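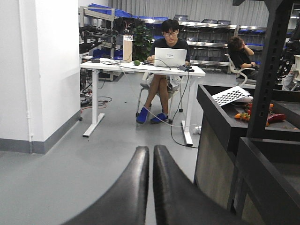

Raltammont 양팔 시연 수집 키트 사용기

로봇 학습용 예제를 모으려고 키트를 들여 7주 동안 썼다. 작업은 매대 상품을 집어 장바구니에 담는 것 하나로 정했다. 녹화한 시연은 4,000건이고, 검수를 거쳐 남은 것은 3,438건이다. 버린 것은 대부분 손목 카메라 영상과 관절 기록의 시간이 어긋난 경우였다. 펌웨어를 올린 뒤로는 줄었다.

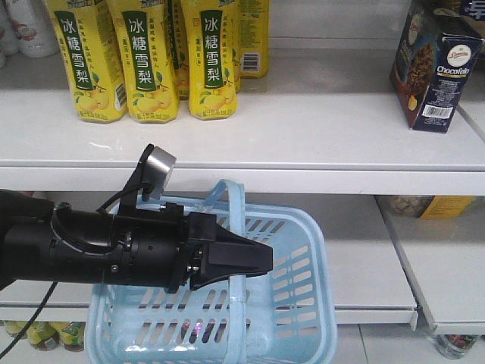

초보자도 바로 수집에 투입할 수 있나?
하루 정도 연습이 필요하다. 우리는 첫 100건을 연습용으로 따로 두고 학습에 넣지 않았다.

조작감은 무난하다. 페트병은 금방 익숙해지는데 상자는 각도를 맞추기가 까다롭다. 한 팔을 바구니 쪽에 두고 다른 팔로 상자를 드는 동작은 시연자마다 차이가 커서 기준 동작을 문서로 정해 두었다.
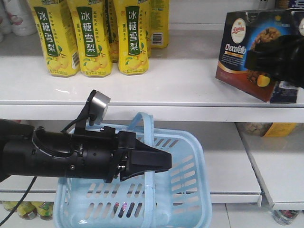
초콜릿 상자를 기울여 든 오른쪽 그리퍼.

녹화 프로그램 Andura는 단순하다. 시작, 중지, 폐기를 페달로 처리한다. 실패한 시연에 사유를 적는 칸이 없는 점은 불편하다. 케이블도 짧은 편이라 연장선을 따로 샀다. 같은 작업을 오래 반복할 팀이라면 살 만하다. 별 다섯 중 넷.

분류: 장비 리뷰 > 로봇·자동화
댓글 7 · 공유 3

최근 글
Turcotte 손목 카메라 거치대 교체 방법
Drenalham 그리퍼 패드 마모 점검
시연 데이터 검수 기준 정리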